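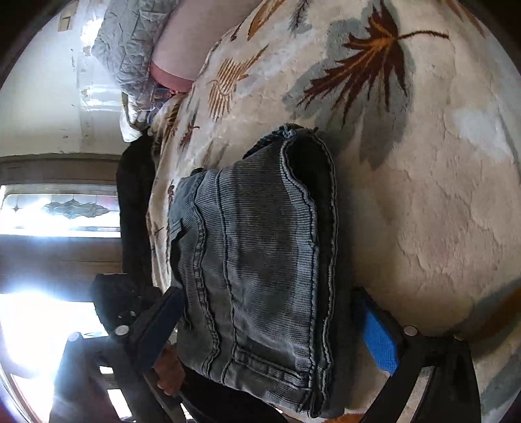 Folded jeans in the hand-held gripper, over a leaf-patterned rug.

Home Demonstrations - Your Questions Answered

Last updated November 6, 2020

Thanks so much for dropping by, and for thinking about showing our robots a thing or two. We get a lovely amount of mail about the home demonstration project, and a fair bit of it asks the same things, so Josiane Gilbert and I have sat down and put the common questions in one place. If yours isn't covered, the last answer has our contact details, and we do read everything that comes in (it may just take us a few days during kit return week).

The basics

What will I be doing?

You'll be doing ordinary household jobs with a hand-held gripper in place of your bare fingers. It has a handle, two fingers that open and close, and a small camera looking out over them. You pick up the jeans, you fold the towel, you put the mug on the shelf, and the gripper records what it saw and how it moved while you did it. Those recordings are what we call demonstrations, and a robot arm fitted with the same style of fingers learns from a great many of them.

Do I need to know anything about robots?

Not a thing. Some of our best demonstrators have never touched so much as a robot vacuum. What helps far more is having folded a lot of washing in your life, and being fairly patient when a sleeve won't go where you want it to. If you can use a pair of salad tongs you already have most of the skill.

Why do you want people's homes when you have a lab?

The lab at Teoh has one folding table, with a plain grey top, and for the first year all of our folding was learned on it. The robot became very good at that table. Then we tried it on a bed with a striped doona cover and it had no idea where the shirt stopped and the bed began. Homes have patterned rugs, quilts, low sun through the windows, old paint, chairs in odd spots, and all of that is worth having in the recordings. Please don't tidy up for us beyond what you'd like to do for your own comfort.

How is the hand-held gripper different from the remote control stations?

With the hand-held gripper there's no robot in your house at all. You are the arm. At the remote stations, which are all at our Cornard site, you sit in a chair and move a pair of handles, and a real robot across the room copies you. The remote stations are good for jobs where we need to know exactly what the robot's joints are up to, like drawers and heavy pots. For clothes, most people find the hand-held gripper a good deal quicker to get the hang of, and you get a much better feel for how hard you're pinching.

Can I try both?

Yes, and we'd be delighted if you did. Melati Lubis runs the remote stations and is happy to book first-timers in for a short try. Let her know if you wear bifocals, as the screens can be set a bit lower.

Working with clothes

What should I fold?

Anything clean that you'd normally fold. Jeans, tea towels, T-shirts, pillowcases, kids' pyjamas, the lot. We have plenty of T-shirts by now, so if you're choosing, please lean towards denim and other heavy things. Thick fabric behaves very differently from thin fabric once it's been doubled over a few times, and the robot needs to see plenty of it.

Can I fold on the floor, or does it have to be a table?

Wherever you usually do it. Beds, rugs, couches, ironing boards and kitchen benches are all fine. If you work on a rug or carpet, have a think about your knees and put a cushion under them. A shaggy rug is a little trickier than a table, as the fingers can catch the pile along with the fabric, so come in with the fingers lower and flatter and close them slowly. If you do grab a bit of rug, let go and have another try. Leave the recording going while you do.

How do I pick up a pair of jeans once they're folded?

This is the one we get asked most, and it did take us a while to find an answer we were happy with. Jeans folded into a bundle are thick, and there's a temptation to pinch only the top layer, in which case the bundle opens up on you halfway to the pile. Try it this way:

Open the fingers as wide as they'll go before you get close.
Bring one finger in on each side of the bundle, near one end.
Check that every layer is between the fingers.
Close until the bundle is held firmly, then wait a moment.
Lift slowly, and keep your wrist as level as you can.

The waistband and the side seams are the stiffest parts of a pair of jeans, so a grip that takes in one of those tends to hold nicely. Bundles that are wider than the opening should be folded once more, or slid to the edge of the table and picked up from there. Both ways are good to record.

My bundle came undone. Should I delete that one?

Please don't! Keep it, press the button to end the recording, and choose "dropped" in the app. Anisa Lumbantobing, who looks after the recordings once they reach us, sorts the dropped ones into their own folder and uses them to teach the robot how things look when a grip is about to go. She would like more of them, if anything.

Can I use my other hand to help?

For the single gripper tasks, no, keep the other hand out of it. You can smooth the fabric with the gripper's fingers, or fold by taking a corner across and letting it go. The paired tasks use two grippers, one in each hand, and those are much closer to how you'd fold at home. If your task card has a small 2 in the corner, it's a paired one. It's fine for the hand that's holding the gripper to be in view.

How many demonstrations should I do?

A full task card is 20 demonstrations of the same job. Most people do a card in one sitting and then go and have a cuppa. You don't have to finish a card in one day, and you don't have to do them all with the same pair of jeans either. Swapping the garment every few goes is a very good habit.

Should I do it the same way each time?

Aim for the same result each time, and let the way you get there vary as it naturally would. Start the jeans in different spots, twisted one way and then the other, sometimes with a leg inside out. The one thing we'd ask you to hold steady is your pace. Very fast hands make for blurry pictures, and a gentle, even speed is easier for the robot to follow.

The kit

What comes in the box?

One gripper (or two if you've signed up for paired tasks), a charger, a stack of task cards, a spare set of finger pads, a soft cloth for the lens, and a return label. The gripper is the Verkent model, the same as we use in the lab.

How long does the battery last?

You should get 70 minutes of recording from a full charge. The light on the handle goes amber when there's enough left for a few more demonstrations, and after that it will save what you've done and switch itself off.

The pads on the fingers are getting slippery. What do I do?

That'll be lint, nine times out of ten, and denim is a terror for it. Wipe the pads with a damp cloth, let them dry, and carry on. If they're still slipping, peel them off and put the spare set on. Please leave the screws on the gripper body alone, however tempting it is to give them a little tighten. The fingers are set up before the kit leaves us and even a small shift puts the measurements out. If something feels wobbly, stop and send us a note.

Why does everything look bent in the preview?

The camera has a very wide lens so that it can see your fingers, your garment and a good bit of the room all at once. Door frames and table edges will look curved and the corners go dark. The picture will often be tilted as well, as it goes wherever your wrist goes. Both are quite all right and you don't need to correct for them.

Is a bright window a problem?

A bit of glare is fine. If the garment itself is hard to make out in the preview, turn yourself around so the window is behind you or off to one side.

Privacy and practical matters

Will my home be recognisable?

Parts of your rooms will be in the recordings, yes, and we'd like you to be comfortable with that before you start. Before your first card, have a look around for mail, family photos, calendars and screens, and pop away anything you'd prefer to keep to yourself. There's no sound recorded. Faces are blurred when the files come in, and you can ask us to remove a recording up to 31 days after you've sent it, with no need to tell us why.

Can my children take part?

Demonstrators need to be adults, I'm afraid. Pets wandering through are no trouble, though if the cat sits down on the jeans you may as well end that one and start again.

Am I paid for this?

You are, by the completed card, and Eugénie Coste sends payments out at the end of each month. Dropped bundles count towards the card just the same as tidy ones.

How long do I keep the kit?

Four weeks is the usual loan. If you're enjoying yourself and would like it for longer, ask before the return date and we'll nearly always say yes, provided there isn't a queue.

When does the next group start?

We're taking names now for the March group, which will be mostly laundry and bed-making, with a few kitchen cards for those who'd like a change. There'll be an evening get-together at the Ollelano hall beforehand where you can have a go with the gripper, and Consuelo Sotomayor will bring along the heavy denim cards for anyone keen to start there.

I have a question that isn't here.

Write to us through the contact form and put "Home kit" in the subject line so it finds its way to the right desk. If it's about a kit you already have, please include the number from the sticker under the handle.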